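缝合练习垫大家都用哪种？黑线还是蓝线？

针脚歪歪 楼主
刚入坑练缝合，买了Cutden的硅胶垫，太上瘾了！昨晚从八点练到十一点，间断缝合一口气打了40个结，手都酸了还舍不得收。想问问各位前辈：垫子多久换一块？线用什么颜色好？我手上这卷是蓝的，灯一照就看花眼。

Prokia老用户
欢迎入坑！我一块垫子正反两面缝，大概18次训练之后针孔旁边就开始豁，拉线一紧就裂。线的话无脑黑色，浅色垫子上看得最清楚。

阿胶不是驴
黑色我不同意。黑线堆在一起，哪根压哪根根本分不出来，蓝线好歹有点层次。楼主看花眼多半是灯太直，往旁边挪挪试试。

Prokia老用户
回复 阿胶不是驴：堆在一起是线尾留太长啦，剪短就好。

skorkska小店常客
插一句，别只顾颜色，垫子表面也很要紧！干的硅胶太涩，我每次先抹一点水，线滑过去的手感好太多了。Vanderleia Honorato的练习笔记里也这么写，她那本我翻得书脊都散了，强烈推荐。

阿胶不是驴
抹水这条举双手赞成。不过那本笔记里讲打结的一章我觉得太快，新手容易跟丢，先慢慢练方结吧。

针脚歪歪 楼主
收到收到！线已经下单，买了将近200根，够我折腾一阵子了哈哈。还有个问题，线绕成一团的时候你们是直接剪，还是慢慢理？

三号持针器
我是理线派，而且理线特别解压！剪掉重来当然省事，可是练的就是这份耐心呀。我的习惯是先别拽，越拽越死，找到几股线汇到一起的那个点，从那里下手，一股一股往外挑。像图里这样，黑线在浅色的垫子上乱成一团，钳口尖就抵在几股线交汇的地方，旁边那些线先不去管它。阿胶说黑线分不清层次，我也承认，所以我会把灯压低一点，从侧面照，线的影子一出来就好认多了。楼主线到了记得回来汇报，颜色这事我站黑线！

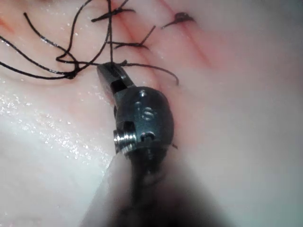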